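Clurkum drain gel review - two months in

Bought this in July after the shower in our rental started backing up again. 200 ml bottle, screw cap, no measuring cup in the box. Huvesar had it on the shelf next to the Mitness one and it was cheaper so that decided it.

Instructions are short. Pour, wait 40 minutes, flush with hot water. I waited longer the first time, got distracted. Shower drain went from ankle deep to normal. Not perfect, still a bit slow when two people shower back to back, but no more standing in soup.

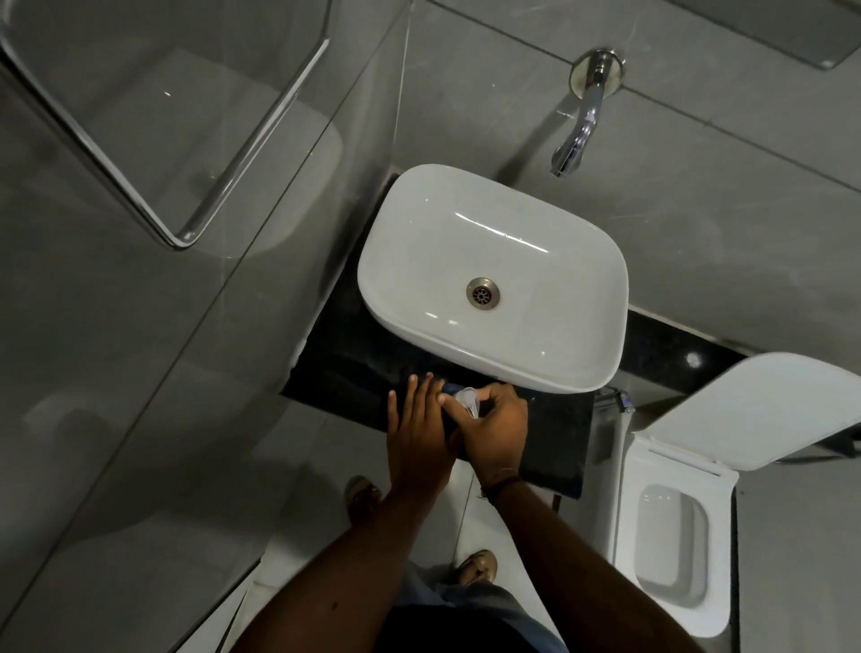
Smell is the weak point. Says lemon. More like floor polish with lemon waved over it. Gone by the evening with the window open. My brother in law Brijesh Shukla swears by the Durrani powder instead and he may be right on price, but the powder clumps if you leave the lid lose and I always do.

Used it on kitchen too. Bacon fat, years of it probaly. Needed two goes. After the second one the gurgling stopped. Hair it handles better than grease, I'd say. Would not bother for a full blockage - get a snake or call somebody. 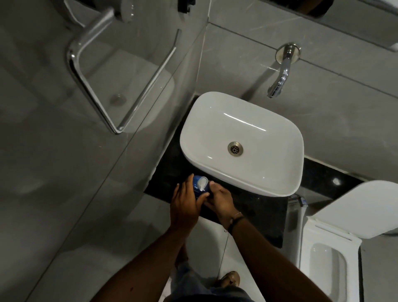
Bathroom sink and faucet, granite counter.

Gripes: cap drips down the side after pouring, label goes sticky and then you cant read the warnings. Wear gloves. Also no refill pack that I could find.

Would buy again for the shower. Kitchen, maybe not. 4 out of 5.

Last updated 28 September 2025
40 comments | 1003 shares
Contact us | Copyright | Back to top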